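Notebook, packaging bench
April, entry starts 9:40 am

Continuing the sort of small retail packs for the Ollmont storage trial. Working at the big white table in the open office again, as the wet bench is booked until mid-afternoon. Aim for the day: get every pack into a group by material and closure, label the groups, and have a draft handling sheet ready for Calado.

Intake list stands at 387 lines. Of those, 296 have a group code already. The remainder are mostly cosmetics and snack packs, plus a few entries where the supplier gave a product name and no pack type. Those go back with a query.

Group codes as agreed last month:
R = rigid, standing (bottles, tubes, jars)
F = flexible (foil, film, laminate)
C = carton or card
X = undecided

1. Rigid packs

Cosmetic-type containers first. Sorted by closure, then by height. Pump tops are kept apart from plain caps because the Porkow trays have a fixed clearance and a pump head will foul the lid. Measure to the top of the pump, not the shoulder. The old sheet used shoulder height and it caused 13 rejects in the last batch.

The white bottle with the red collar and silver pump is the tallest in its cluster and sets the tray height for that lot. The short capped bottle can share a tray with the slim tube if the tube is laid down. Flat dark green pack marked 4.1 goes to X until I can check what it is made of. Please leave it beside the bottles for now. 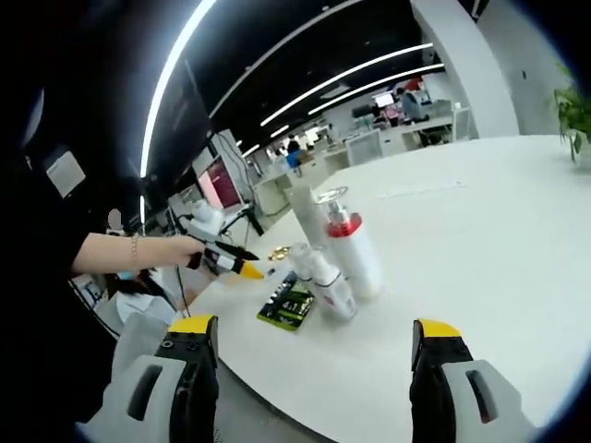
2. Flexible packs

Slower going. Foil does not sit flat after handling and the code reader wants a flat face. Tried three approaches:
a) Press flat by hand and read straight away. Works on larger packs, poor on small ones.
b) Clear acetate over the top. Glare from the ceiling lights, reader gives up.
c) Turn the pack until the glare moves off the print, then read. Best so far. Adds a few seconds per pack.

Will write up (c) as the default. Coltix reader firmware is still the old version, so the results above may shift after the update. Repeat (b) with a matt sheet if we have any in stores.

Print over creases is a separate problem. Where lettering crosses a fold, enter the text by hand and mark the line "M". Do not guess missing characters. Leave a gap and move on.
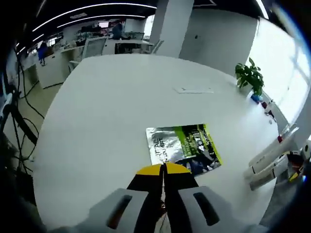 Labelling for group F needs a second field. At present the label carries the group code and line number only, and that is too thin for a pack with two different faces. Proposal: add finish, recorded per half where the halves differ. The pack with crinkled silver foil on the left and lime green and black print on the right would be entered as foil/print, with the reader pointed at whichever half scans. A single "foil" entry would send the next person to the wrong side. Field to be two letters at most, or it will not fit the small label stock.

Colour stays out of the label. It was in the first draft and people used three names for the same green. It can go in the notes column if it helps someone find a pack.

Open items
- Query list to suppliers, to go out before lunch.
- Tray clearance for pump tops: confirm against the Porkow drawing, revision on the shared drive may be out of date.
- Check stores for matt sheet and small labels.
- Material check on the 4.1 pack.
- Calado want the handling sheet as one page. Currently two. Cut the section on cartons, which repeats the intake notes.

2:15 pm. Stores have small labels, no matt sheet. Ordered one pack. Moving to the wet bench at 3 pm.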